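ok thread on the rental listing stuff bc three people asked me this week and I keep typing the same answer. I manage a handful of places in Clilthorpe, short stays mostly. not an expert, just tired

first thing. your opening line. "Welcome to our beautiful home" tells me zero. say how far the walk to the lake is. say there's a real parking spot. I rewrote the Sudirik cottage listing in one evening and the only thing I touched was the first two sentences. inquiries picked up by Thursday

second. house rules. I had 30 of them. THIRTY. guests read maybe the first few and skip down to the wifi password. cut mine to what would cost me money if ignored

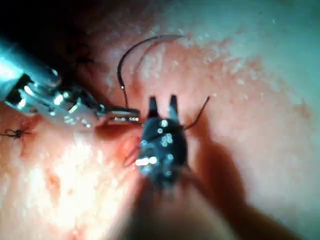 Cleaning fee next, the one everybody fights about. Mine is 88 flat and I put it in the description so it isn't a shock at checkout. had it buried for a year and got cranky messages every week. When I go through a listing now I want to be as picky as that thin pair of jaws next to the dark two-pronged grasper, tiny tips, one small thing at a time. price line, then beds, then the stairs. Not the whole page in one go at 11pm, I've done that and published a listing with the wrong number of bathrooms

which btw. bathrooms. a half bath is a half bath. Don't round up. people WILL message you from the hallway

calendar sync. if you're on more than one site check it by hand once a week anyway. I got a double booking in August, two families, one driveway, and ended up paying for rooms at the Trandlow for one of them. nice place. not cheap on short notice

the fix was boring. turned on a one night gap between stays and stopped taking same day bookings. lost a little money, sleep better 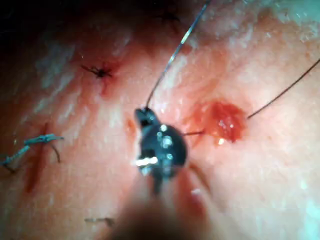

Curved needle in the jaws, thread trailing up and off to the right.

min stay: I do 2 nights off season and longer in summer. tried one night stays for a while and the laundry alone ate whatever I made. your town might be differnt

reviews. answer the bad ones short. one line of sorry, one line of what you changed, done. I once wrote four paragraphs defending a toaster. still up there. can't delete it

someone asked about software. I use Sani for the messages, the check in one and the checkout one go out on their own. thats all I use it for. the pricing tool kept dropping my weekends so I shut it off 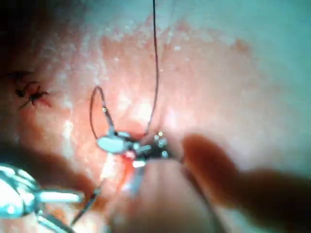

Repairs between guests, ok. I budget 3,000 a year per place for small stuff and it goes every time. Door handles, blinds, that one kitchen faucet. My rule is finish one and leave it finished, like the little dark knot over on the left with its ends sticking out, tied and done while the work carries on in the middle. what I used to do is half fix five things and then have a guest arriving at 4. a loose handle is still a loose handle if you took it off to look at it

also keep a spare set of everything in a locked closet. bulbs, shower curtian, remote, batteries. label the closet key or you'll be me, outside, in the rain, trying eleven keys

last bit. put the check in directions in the order people drive them. not from your house. from the highway exit. mine started with "turn left at our place" for two whole seasons

ok gotta go, turnover at the cottage. will do deposits some other time, that one's long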